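About Vekel

Vekel compares grippers, arms, cameras and controllers for small manufacturers and school labs. The office in Dililstead opened with two staff and now employs 11. Work starts in simulation. A candidate setup is run there before any hardware is ordered, with the same object set and the same table height for each gripper. Our current baseline is a Franka Emika arm with a parallel gripper, tested on long cylindrical parts.
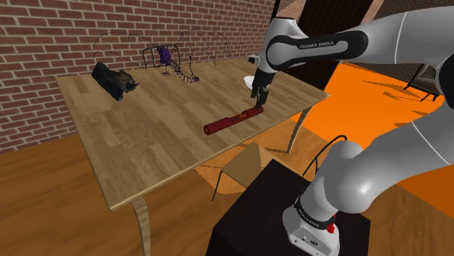 How we test

Each gripper gets 800 simulated trials. Beathag Shearer sets the approach angles and finger widths; Heather Aitken maintains the controllers and the scoring scripts. In the September comparison, the Flavgate controller logged 172 rejected grasps and the Palaniappan controller 159. Both ran on identical starting poses.

Two camera positions are standard: one wide, showing arm and base, and one close to the fingers. The close view is used to check finger placement on parts with openings, such as the red cylinder with a cutaway section. 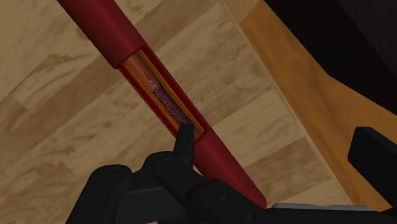 Simulation render: Vekel

Reports list every trial, including aborted ones. Clients receive the configuration files with the report and may rerun the tests on their own machines.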